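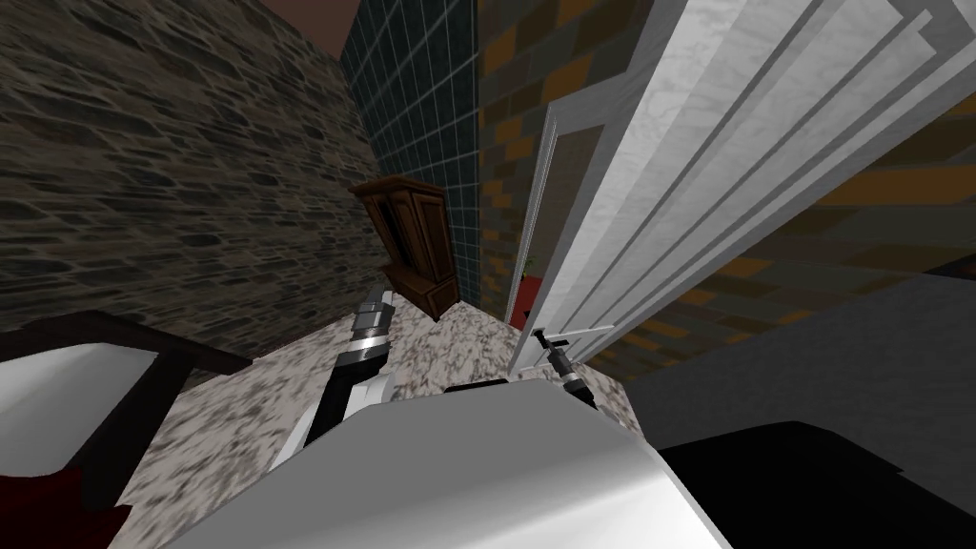 **Orozco Tile & Stone, Customer Care Desk**

Questions we get at the counter and by email. If yours isn't covered, ask for Marianna Sobczak on the trade side or Melquiades Serrano for retail orders.

## Ordering and samples

**How many samples can I take home?**

Up to 6 at a time, free, for two weeks. After that we charge the shelf price for each one not returned. Cut samples of natural stone are not available in every range.

**Will my order match the sample?**

Close, but not exactly. Colour varies between batches, and in stone it varies between pieces in the same crate. Check the batch number on every box before you start. If the numbers differ, call us before anything is laid. We can't exchange tiles that have been cut or fixed.

**How much extra should I order?**

Add 10 per cent for a straight layout and 15 for diagonal or herringbone. Irregular stone cladding needs more, depending on how fussy you are about the joints. Keep a few leftovers for repairs.

**Is there a minimum order?**

Not for stocked lines. The Tusness range is made to order and the minimum is 100 tiles.

## Delivery and returns

**Do you deliver upstairs?**

No. Delivery is to the kerb or driveway. A full pallet can weigh 600 kg, so please make sure the surface will take it.

**Can I return full boxes?**

Yes, within 30 days, unopened and with the receipt. Made-to-order and clearance lines can't come back.

## Installation

**Can I tile over old tiles?**

Sometimes. The old tiles have to be sound, clean and flat, and you need a primer suited to glazed surfaces. In showers we recommend stripping back to the sheet, as the waterproofing underneath can't be checked otherwise.

**What width should the grout joint be?**

For rectified wall tiles, 2 mm. Pressed-edge tiles such as the Omero squares want 3 mm. Go by the packaging if it says something different.

**Does stone cladding need sealing?**

Most of it does if it's near a stove, sink or shower. Test the sealer on an offcut first. Some sealers darken grey stone quite a bit and that can't be undone.

**Which cleaner should I use?**

A pH-neutral one. We stock Zulard in one and five litre bottles. Keep vinegar and anything else acidic away from limestone, marble and cement grout.

**Do you recommend tilers?**

There's a list at the counter. They quote and invoice you directly, and any dispute over workmanship is between you and them.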